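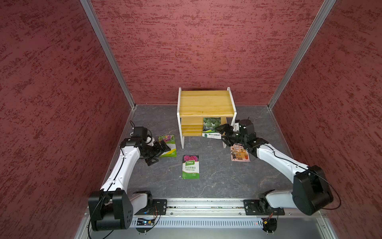 Flower seed packet on the gray tabletop

Renters insurance after a pipe leak – file or not?

gcrichton
Hi all, the upstairs neighbor's pipe let go and ruined my rug and a bookcase. Replacing both comes to $800 and my deductible is $190. I've paid Astberg for years and never asked them for a dime, so part of me says just file! But my sister swears one claim follows you around forever. What would you do?

M_Aitken
Sorry about the rug, Greer. I'd file. You bought the policy for exactly this kind of mess, and mine went up very little after a claim in April.

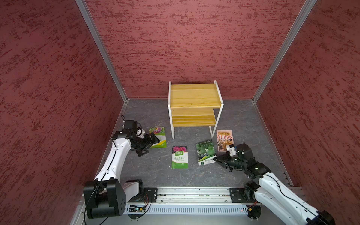
Red walls and gray stone-patterned floor

morvenl
I have to disagree with Magnus, friendly as ever – I lost my claim-free discount over a smaller one and I'm still grumbling. Ask the neighbor for their liability carrier first.

M_Aitken
Fair enough, though neighbors can take months to answer, and she may have to prove they were careless.

gcrichton
Thank you both, you're dears. I'll knock upstairs tonight and call my agent in the morning with the receipts.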